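Certification of add-on modules: duplicate test reports after resubmission

Partner Support Board > Application Testing > Fivholm 4
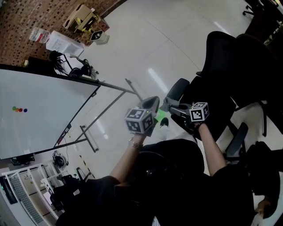 Original request

k_hlongwane
Posted 18 Apr 2020
Good morning. Our firm submitted a billing module for certification against Fivholm 4. The first submission was returned with 124 warnings, all of them concerning field names longer than the permitted length. We corrected the names, rebuilt the package and submitted it again under the same application record. The portal now displays two test reports for the same version number, and the status has remained at "Awaiting review" for both. I should be grateful to know whether the older report must be withdrawn before the review can proceed.
Khanyisile Hlongwane

Replies

jmodise
The older report should be withdrawn. Open the application record, select Test Results, and choose Withdraw beside the report with the earlier time stamp. The reviewer's queue reads the first report attached to a version. While it is present, the second will not be opened.
J. Modise

tindall_a
I must disagree with the previous reply. Withdrawing a report also releases the version number, and the package then has to be uploaded again. We did this in January and lost our place in the queue. The correct course is to raise the build number by one, run the test tool again, and attach the new report to the new build. The older entries may be left as they are.
Alfie Tindall

jmodise
Mr. Tindall's account was correct for the earlier portal. The release notes for the current one state that a withdrawn report no longer affects the version number. I withdrew a report last week on behalf of a client, and the package remained in place.

tindall_a
I have read the same release notes. They refer to reports produced by the desktop test tool. Reports produced on the command line are not mentioned, and ours were of the second kind. May I ask which tool was used in each case?

k_hlongwane
Ours were produced on the command line, with the log level set to full. The second log is 1182 lines long and contains no errors. I attach the closing lines for reference:

Rules checked: 417
Failed: 0
Warnings: 0
Package signed: yes

e.akbulut
One further point for Ms. Hlongwane. Please confirm that the package was signed after the rebuild and that the signature date is later than the date of the report being replaced. A mismatch there will hold a submission at "Awaiting review" without any message to the applicant.
Ertuğrul Akbulut

k_hlongwane
Thank you. The signature date is later than both reports. In view of the differing advice, I have raised the build number as Mr. Tindall suggested and left the older reports in place. The new build was accepted by the portal and is listed as "In review".

jmodise
I am pleased to hear it. I remain of the opinion that withdrawal would have been sufficient, and I have asked the portal team to state the position for command line reports in writing.

Contact the board office | Terms of use | © 2020 Fivholm Partner Support | Back to top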